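Drying and Storing Cotton Kitchen Cloths

Thursday, April 23, 2020

Cotton cloths sour when they are stored damp. The smell comes from residue held in the weave, and more detergent makes it worse. Cut the dose by half before changing anything else.

Wash kitchen cloths separately from clothing. Grease from a dishcloth moves to shirts in the same load and sets in the dryer. Use the hottest water the care label allows and leave the drum loosely filled. Fabric softener coats the fibers and reduces absorbency – skip it for anything used to dry glassware.

For cloths that already smell, soak for 35 minutes in hot water with washing soda, then run a normal cycle with no detergent. Do not add bleach to the soak. Rinse until the water no longer feels slick.
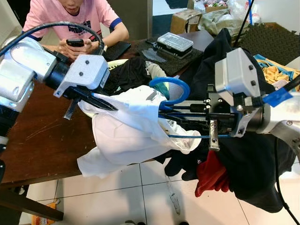 Line drying works if air reaches both sides. Hang each cloth by one short edge with a gap between it and the next. Doubling a cloth over the line adds hours in humid weather, and in August it may not dry overnight at all. A cloth that feels cool against the wrist still holds moisture.

Fold only when fully dry. Thirds lengthwise, then in half, gives a stack that fits a standard 14-inch drawer. Put clean cloths at the back and take from the front. Pressing is optional, but a flat cloth stacks tighter and leaves less lint on glass.

Closed plastic bins are a poor choice for daily stock. An open shelf or a slatted drawer is better. If the cabinet shares a wall with the dishwasher, leave the door ajar after each cycle – steam finds its way in through the pipe cutouts.

Retire a cloth to floor duty when the hem opens or the center turns thin. Eight in rotation is enough for most kitchens.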